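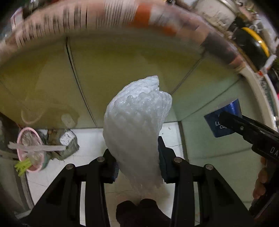
4.2 Collecting demonstrations with the hand-held grippers

All demonstrations in this section were recorded with a pair of hand-held grippers, one for each hand, with no robot in the room. We had started out with remote control of the Skarano arms, and those sessions are reported in Section 4.1, but once the first grippers came back from the workshop it was hard to persuade anyone to go back to the joysticks! The person giving the demonstration feels the pull of the material through the handle, and that feeling shows in the way they move. They slow down when a sheet starts to slip, and they change their grip without being told to.

Soft packing material was the part of the study we most looked forward to. Rigid boxes and tins have a shape that a policy can learn to expect. Bubble wrap has a new shape every time it is picked up, it lets light through, and the air cells throw small bright glints that move as the sheet moves. Figure 3 shows a sheet held between the jaws of one gripper, with its upper end folded over into a rounded tip and the plastic bunched where the pads squeeze it. The second gripper comes in from the right, held by its handle. Note how strongly the wide lens bends the room. We kept this distortion in the training images, as flattening the view threw away the outer part of the picture, and the outer part is often where the other gripper is to be found.

Figure 3. Bubble wrap held in one hand-held gripper, with the second gripper at the right. View from the camera on the first gripper.

Seven people gave demonstrations, two of whom had never handled the grippers before. Each was shown the task once by Macario Medrano and then left to find their own way of doing it. The task was always the same in outline: pick up a sheet, pass it from one gripper to the other, and lay it in a tray. We did not fix the point of the handover or the order of the hands. This gave us a lovely spread of styles. One person shook every sheet open before passing it, another passed it as a tight bundle, and both ways worked well enough to keep.

In total we recorded 1141 demonstrations of the handover task, out of 3395 for the whole Clalo set. Recordings were made in working rooms as we found them, with shelves, basins, tools and sweepings left where they were. An early trial in a tidied room with a plain backdrop gave a policy that did very nicely there and lost its way as soon as somebody put a coat on a chair. We made no further use of backdrops after that.

A demonstration was thrown out if the sheet touched the floor, if either gripper left the view of the other for more than two seconds, or if the tracking dropped. Rosario Morelli checked each recording by eye. The second rule turned out to be the strictest, and in September we relaxed it for the last 120 recordings to see whether it mattered. It did not seem to, though the number is small and we would like to try again with more.

One detail of the jaws deserves a mention. The inner faces carry soft pads, and we changed these after every 16 demonstrations. Worn pads let the plastic creep, and people made up for it by squeezing harder – a habit the policy copied faithfully, right down to crushing the air cells. With fresh pads the closing force settled at a lower value and stayed there.

The recordings were then cut, time-aligned and passed to the Zanasen pipeline in the form given in Appendix B. Training on the Riis bench is described in Section 4.3.

Contact: Macario Medrano, corresponding author | © 2020 The authors | Back to top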